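Bed-making tips: software settings for a humanoid

Set the planner before touching the gripping code. Most failed duvet pulls start with a bad edge estimate.

Check the head camera orientation first. If the driver delivers the image inverted, rotate it once, at the driver, and remove any second flip in Stevar. Two flips cancel out and the arms reach the wrong way.

Mask the arms and their shadows. On white bedding, a hand shadow segments as a fold. Asteck ships a self-filter; pad it by 2 cm.

Limit the planner to 6 candidate grasps per side. More slows replanning and rarely finds a better corner.

Keep fingers open until the wrist stops. Close on contact, then lift.

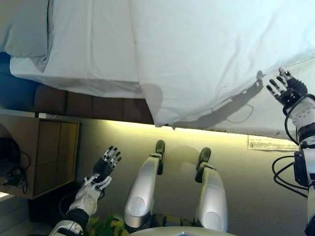
Lower the wrist speed for the last part of the reach, and lock the feet during any pull. If the balance controller trips, shorten the pull and take it in 2 moves.

Log every attempt with the exposure value. Low strip lighting upsets auto exposure, so fix it by hand before the run.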